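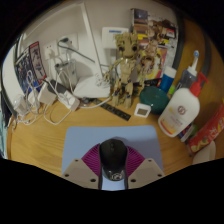
Titatham College
Department of Office and Information Studies
Course 210: Office Work and Workplace Health
Handout for Unit 5: Arranging the Desk and the Working Day
Issued 2023-09-04

Purpose of this unit

Unit 5 covers the physical arrangement of a desk used for computer work and the way tasks are spread over a working day. Students should read it before the first practical session. The section on lighting replaces the one issued in August, which should be discarded.

Terms

Reach zone. The part of the desk surface that a seated person can touch without leaning forward. The near zone is reached with the elbows at the sides. The far zone is reached with the arm extended.

Neutral posture. A position in which the joints are not bent sharply and the muscles are not working hard to hold them in place. A neutral wrist is straight when viewed from above and from the side.

Static load. Effort spent in holding still. A raised shoulder is under static load even when the hand is not moving.

Seat and desk height

Set the chair first and the desk second. The feet should rest flat on the floor, with the thighs supported and a small gap between the front edge of the seat and the back of the knee. The desk surface should then meet the forearms at elbow height. Where the desk cannot be lowered, raise the chair and use a footrest. Students often adjust in the opposite order and end up with raised shoulders.

Keyboard and pointing device

Both belong in the near zone and at the same level. A wide keyboard with a number pad pushes the mouse outward, and the upper arm turns away from the body to follow it. Staff who seldom enter figures may prefer a shorter keyboard. The hand should move the mouse from the elbow for long distances and from the fingers for short ones. Bending the wrist sideways many times an hour is a common source of complaint. A pad gives an even surface, but one with a thick raised edge can press on the underside of the wrist.

Screen and lighting

The top line of text should be at or slightly below eye level. People who wear bifocal lenses generally need the screen lower. Place the screen at a right angle to any window. Ceiling lights should not be reflected in the glass when the user is seated.

Case for discussion: Kivorus

Kivorus is a records firm with one office in Trorport. Its staff reported sore shoulders after a move to new premises. The desks were the same, but the new chairs had fixed armrests that struck the desk edge, so staff sat farther back and reached for everything. Prepare a short answer to the following.

What should the firm have checked before buying the chairs?
Which changes could be made without buying anything?
How would you record whether the changes had helped?

Reading

Kaczmarczyk reader, chapter on seated work. Library shelf number 1307. The chapter on shift patterns is optional and will not be assessed.

Submission

Written answers are limited to two pages and are handed in at the department office, extension 2853. Work sent by e-mail is not accepted unless an extension of time has been granted in writing.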